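4.2 The open day demonstration

The demonstration formed part of the April open day held by the Gradavico project. Its purpose within the present study was to observe how members of the public respond to a small, everyday handling task when they are given time to watch it closely and to try the tools for themselves. Earlier open days had relied on a recorded film and a talk. Comment forms from those events suggested that visitors remembered the talk poorly and wished to stand nearer to the equipment.

The task chosen was the handling of wooden chopsticks on a round table. Chopsticks are thin, light and inclined to roll, and they often come to rest across one another, so that taking hold of one may disturb its neighbour. The task was also familiar to almost every visitor and needed no introduction. A patterned cloth was kept on the table throughout, in keeping with the domestic setting used elsewhere in the project. Figure 3 shows the work at the table, with several chopsticks spread over the cloth beside a dark container and two grippers within reach of them.
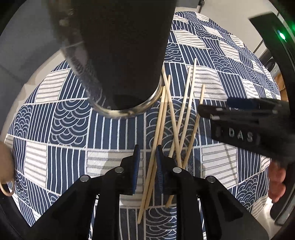

4.3 Conduct of the sessions

Sessions began at half past ten and continued until four o'clock, with a pause at midday. Visitors were admitted in small groups. Each group was first shown the task by a member of the project and was then invited to take a turn. Hayley Bramwell and Dean Whiteley led the morning sessions; Malcolm Tunstall led those held in the afternoon. The same short form of words was used with every group, in order that differences in the comments could not be put down to differences in the welcome.

Visitors were asked to work slowly and to stop if a chopstick slipped. No target was set and no times were displayed. This was a change from the trial held at Kallunik, where a clock on the wall had led some visitors to hurry and had discouraged others from taking part at all. The recordings made on the day were added to the project archive, which then held 3,661 items. Of these, 3,521 were judged suitable for later study.

Two matters drew most of the discussion at the table. The first was the choice of where along its length a chopstick should be held. Visitors tended to begin by aiming for the middle, and several asked whether the thicker end would give a firmer grip. The second was the angle of the chopstick once it was in the jaws. A chopstick held upright, as in Figure 4, presents its narrow tip to the space beyond the gripper, and the person guiding the tool must judge the position of that tip as well as the position of the jaws. Session leaders were asked to leave this point for visitors to raise.

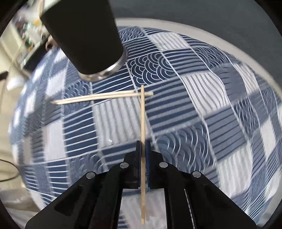 Kieran Horrocks remarked during the closing discussion that he had expected the machine to be the difficult part, and had found that deciding what to do first took him longer than doing it. He asked whether a robot trained on such handling would also learn the hesitation. Maureen Lambert replied that pauses were kept in the recordings for the time being, and that the project had yet to settle whether they should be shortened before use.

Similar remarks appear in the written comments, which are considered in Section 5. Some 496 forms were returned. Those left blank apart from a name were set aside, as were forms completed on behalf of a whole group.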